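4.3 Phantom grasps over bare floor

The failure we spent the most time on was also the least dramatic. Nothing caught fire, nothing was dropped on anyone's foot. The policy simply closed the gripper on the floor, reported a successful grasp, and carried the result to the bin with what can only be called dignity. In 48 of 300 trials the log claimed an object that the bin did not contain.

We blamed the force threshold first, as one does. Raising it made the system refuse thin objects and did nothing for the phantom ones, so we put it back and stopped mentioning it in meetings. The next suspect was the calibration file, which had last been touched in June by a person who would prefer not to be named and is listed among the authors. The calibration was fine. We recalibrated anyway.

The real cause was split between two modules that each trusted the other. The detector, Baltach, was trained largely on cluttered tabletops and had seen very few examples of nothing. Shown a pale, smooth floor, it treated soft shadows as low-contrast objects and assigned them a confidence just above the cutoff. The grasp checker, Dralen, then compared finger closure against the expected width of the detected object. A shadow has an expected width close to zero, and fully closed fingers match that very well. By its own rules the checker was right every time.

Seams between floor panels made matters worse in a smaller way. In 4 trials the planner lined the fingers up with a seam and tried to pinch it, pressing the tips down until the downward force limit stopped the motion. The limit worked as intended. The fingertips were less pleased, and one was replaced. We count these trials as safety events because the same motion over a softer surface, or a hand, would have run longer before the limit tripped.

The fix proposed by Dalva Andrade was to collect 1,000 frames of bare floor with open fingers and label every one of them as empty. It was dull work - the annotation guide ran to a single word - and we had put it off in favor of a more elegant loss term that did not help. We also changed Dralen to reject any grasp in which the fingers close completely, whatever the detector believes. Figure 4 gives a view of the kind used for the empty class: open fingers, bare panels, a diffuse shadow in the gap.

Figure 4. Bare floor between open fingers, with panel seams and a soft shadow.

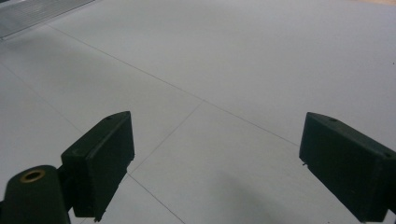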